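CPU Handling with a Two-Finger Gripper
Final project report, Robotics Lab II
Paora Quinlan and Sota Noguchi

1. Goal

Our project was to get a robot arm to pick up a desktop processor from a tray, carry it to an open socket, and set it down in the right orientation. We did not try to work the retention lever or close the load frame. Those steps are left to a person. We chose this task because it has a clear pass or fail result and because the parts could come out of an old workstation the department was getting rid of.

2. Equipment

The arm and gripper belong to the lab and are shared with two other teams. The gripper has parallel fingers with flat plates, and we bolted our own narrow tips to it. The wrist camera was already installed. We named our control program Cindell, and the name shows up in the logs and file headers.

The tray is a printed part with a shallow pocket for the chip. We drew it in Cammont, the drawing program used in the intro class. The first tray held the chip too deep and the fingers hit the rim. The second one raised the chip so that its edges stand clear on two sides.

3. Finger tips

Most of December went into the tips. The chip has to be held by its edges, and the edges are thin. Wide tips touched the socket frame on the way down. Narrow tips cleared the frame but let the chip rotate when the grip was a little off center. We ended up with a narrow tip on one side and a wider plate on the other, with a thin strip of rubber glued to each.

We set the grip force by trial, starting low and going up until a scrap chip stopped slipping when we tapped on it. The gripper driver takes force as a percent of maximum. We use 11 for the pick and the same for the carry. The value at release ramps down over half a second, since opening all at once flicked the chip to one side.

4. Finding the socket

The program moves the arm to a fixed pose above the board and takes one picture. It looks for the corners of the load frame and works out the position and angle of the socket from them. We first tried to use the memory slots as a guide because they are long and straight, but there is a bank on each side of the socket and the program sometimes locked onto the wrong one.

Reflections caused the most trouble. The frame and the chip lid are both bright metal, and under the ceiling lights the corners washed out. We turned off the row of lights over the bench and used a desk lamp with paper taped over it.

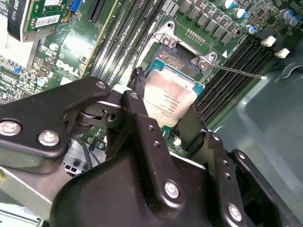

Page last changed: Jan 31, 2018

The socket sits close to its neighbors, with DIMM slots on both sides and a row of power chokes behind it. The wire lever sticks out on the right, and our approach path has to keep the wider finger away from it. We bring the arm in at an angle for this reason and do the last part of the move slowly.

5. Tests and results

We ran 60 trials with the final tips and the final tray. A trial passed if the chip sat flat in the socket with no help from us. The count was 50 passes. Of the failures, most were the chip landing slightly off and resting on one edge. In two of them the camera step gave a bad angle and we pressed the stop button before contact.

One full cycle takes 17 seconds with the slow approach. We did not try to make it faster.

We did not test whether the processor still works. Both chips we used had been dropped many times by the end, and we would not put either one back into a computer.

6. Problems left over

The program does not check the pin 1 corner. The chip has to be put in the tray the right way around. Sota has a script that looks for the corner mark, but it was not ready in time and is in the folder named old_tests.

The rubber on the tips wears off and has to be replaced. Super glue held better than the double-sided tape.

The arm pose above the board is typed in by hand. If the chassis is moved more than a couple of inches, the pose has to be taught again. The steps are in the readme under "teach."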